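# Avosden Prison Law Casebook Cover

A4 ring binder with printed dividers, for solicitors and legal executives who handle parole, recall and adjudication work. Made by Beltumel and sold in single copies or in packs of 8.

Each binder has 16 tabbed sections. The first two are for the client's authority and the funding forms, and the rest follow the usual order of a parole dossier, with the sentence plan ahead of the reports. The spine label can be changed when a file is reopened.

The cover is stiff board with a matt finish. It holds 62 mm of paper.

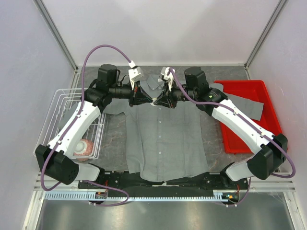

Inmaculada Paredes writes that the tabs for recall and for adjudications used to sit next to each other, and she kept filing letters under the wrong one. She would still like a blank tab at the back for each co-defendant.

The recall tab was moved to the front half in the September reprint. Blank tabs are sold as a separate set, order name Fumeo, and fit the same rings.

A deadline sheet is fixed inside the front cover. It has columns for the date a decision was received, the last day for representations and the initials of the fee earner. Dates need to be worked out from the current rules, as none are printed on the sheet.
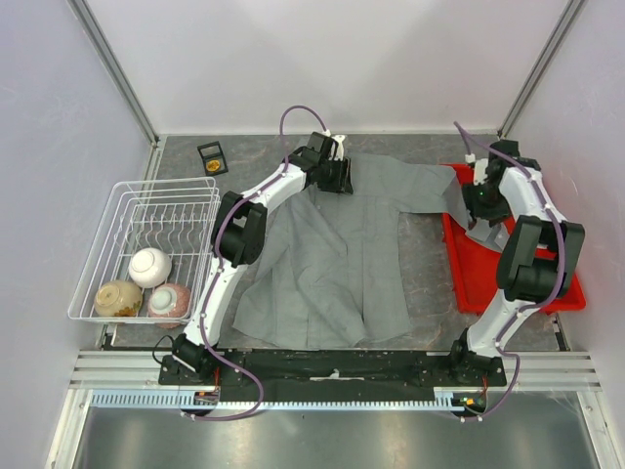

Replacement deadline sheets come in pads and can be added to any order. Older binders in the Aguirre range have 2 rings instead of four, so check before ordering dividers for them.

**Delivery:** to office addresses only. We don't send binders direct to prisons.

**Returns:** unused binders, with the dividers still wrapped.

Page last changed 15 May 2018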